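Print this page | E-mail this thread

Cord packing cell at Drorness - what happened to the bench jobs

tsiriporn_bench
Our cord kitting went to a two-arm cell in January. It picks a power cord out of a mixed box and places it in the next one. Before that, four of us did it by hand, about 500 cords a shift. Two now tend the cell, one moved to returns, one left. Has anyone else been through this?

e_morgan
Same at Wedden, different part. Rate was never the issue. The arms do fine on a single coiled cord. A tangled box stalls them, and a person gets called over. My job is now mostly waiting for that call.
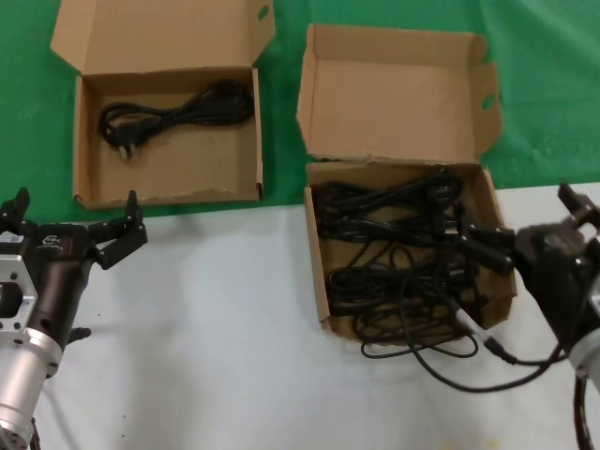

Cords in both, coiled black one in the box.

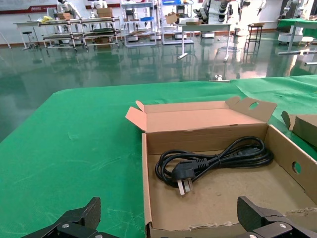 Re: stalls and who clears them

mizanur_s
Disagree with Eirlys on rate. We logged 29 stalls on Thursday, and each one took a trained operator off other work. That is a rate problem - it just gets booked under labor.

e_morgan
Booked under labor because that is what it is. At Wedden we pre-sort the tangled boxes by hand before they reach the arms. Stalls dropped. The pre-sorting is not in anyone's job description or pay grade.

tsiriporn_bench
Same here. I asked Štefánia Urban to get it written in as a task. Still open.

mizanur_s
Get it in writing before the next review. Ours was treated as "setup" and never counted.

Print this page | E-mail this thread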